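Bench notebook, 2019-02-06
Tabletop finish, Brikdale table

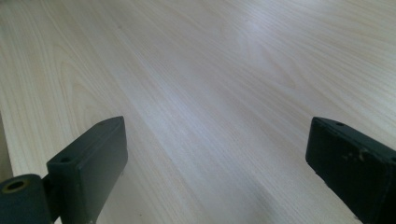
Spent most of the morning arguing with myself about whether this top needs another coat, and I'm writing it all down so I don't have the same argument again next month. The Brikdale order wants a pale, low-sheen surface that doesn't go yellow, and they were pretty firm about the yellow part (fair enough, I saw what happened to their last one). I like how the color is sitting right now, a soft cream with a little pink and gray in it, and the arched figure over on the left still reads nicely against the straight tight lines on the right. What bugs me is the glare. There's a whitish patch toward the upper middle where the grain washes out, and it's more shine than I'd want on a table people are going to read at.

So, options. I could knock it back with a gray pad and leave it at that, or do one more coat with extra matting paste. Herman Wibisono says pad only. He thinks I'm chasing the window and should look again after dark with just the shop lights on, and he's probably right, he usually is about sheen! I did a test on an offcut with the Rurkico waterborne, padded one half and recoated the other. Going to leave it overnight before I judge.

Veneer notes, same batch as the November tops: be careful at the edges. I went through on a corner of the sample board with 180 and felt sick about it for an hour. Nothing coarser than 240 on the real thing, by hand, with the grain, and stay off the last inch until the very end.

Stock: 4 cans of the matte left, one of them open and a bit skinned over. Strain it before using. I asked Nair for a price on more and they came back with 285 for the case, which seems high, so I'm going to ask again when I order pads.

Still to do
Wipe down the top and look at it from all four sides, low angle
Check the offcut, both halves, then ask Herman to pick one without telling him which is which
Write the pad grit on the Brikdale job card, I forgot last time
Find the good tack cloths (Herman, did you take them?)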